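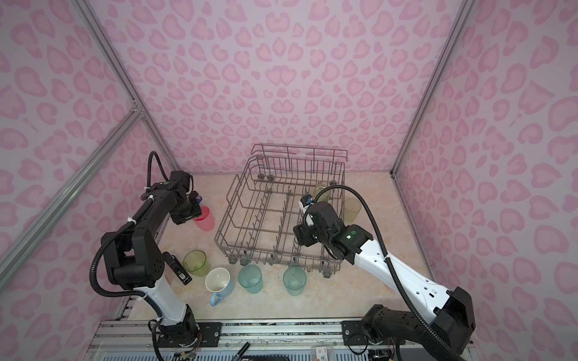 A grey wire dish rack with rows of upright tines.

The case against the half-empty dishwasher

Most published advice on washing up treats the machine as the unit of analysis. It compares a full cycle with a sink of hot water, finds in favour of the full cycle, and stops. I have no quarrel with the arithmetic. My quarrel is with the word "full", which carries most of the argument and is seldom defined.

For two months I kept a log of every cycle run in my own kitchen. The household is two adults, and the machine is a Zinov with a nominal capacity well above what we own. Of 18 cycles, two were loaded to the level the manual shows in its diagrams. The others were started because we had run out of mugs, or because a roasting tin had taken the space of a dozen plates. The comparison that matters for a household of this size is therefore between a part-loaded cycle and a modest amount of hand washing, and on that comparison the advice is mostly silent.

Estrella Hinojosa, who read a draft of this, objected that people who wash by hand leave the tap running. Many do. But a running tap is a habit and can be changed at no cost, while the capacity of a machine is fixed on the day it is bought. It is odd to assume careless behaviour at the sink and perfect loading at the dishwasher, then present the difference as a property of the equipment.

There is also the matter of drying. The drying stage uses energy to do what air will do unaided given some hours and a reasonable gap between items. Plastic comes out of my machine wet in any case, as it holds too little heat to drive the water off. A rack does the same work overnight. 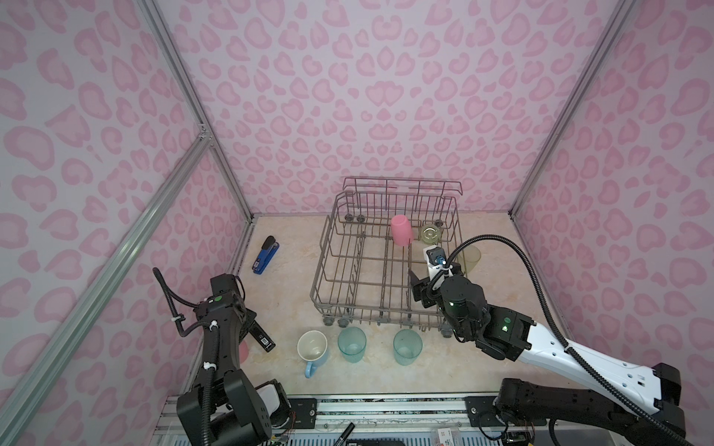
The usual reply is that worktop space is scarce. In a small flat this is a fair point, though a dishwasher takes a whole cupboard, permanently, and is rarely charged for it. When I moved to Endadville the kitchen fitter quoted for two layouts. The one without a machine had a further base unit and a longer run of worktop, and it came in 1314 cheaper before any appliance had been paid for. I chose the other one. I would not do so again.

Hygiene is the stronger objection. A machine runs hotter than hands will bear, and where someone in the house is ill, or where bottles must be made up for an infant, I would use it without hesitation. For a plate that has held toast, the extra temperature buys very little. A clean brush, changed often, and a rinse in fresh water are adequate. A cloth left damp on the tap is not, and I suspect the cloth accounts for a good part of the sink's poor reputation.

What I would like to see is modest. Makers should state water and energy use at half load as well as at rated load, on the same label and in the same size of type. Abundio Ochoa has argued that buyers would ignore a second figure. Perhaps, but they are at present unable to consult it. Retailers should also stop recommending full-width models to people who live alone. My neighbour has one, bought new in September, and she runs it on a Tuesday with whatever happens to be in it.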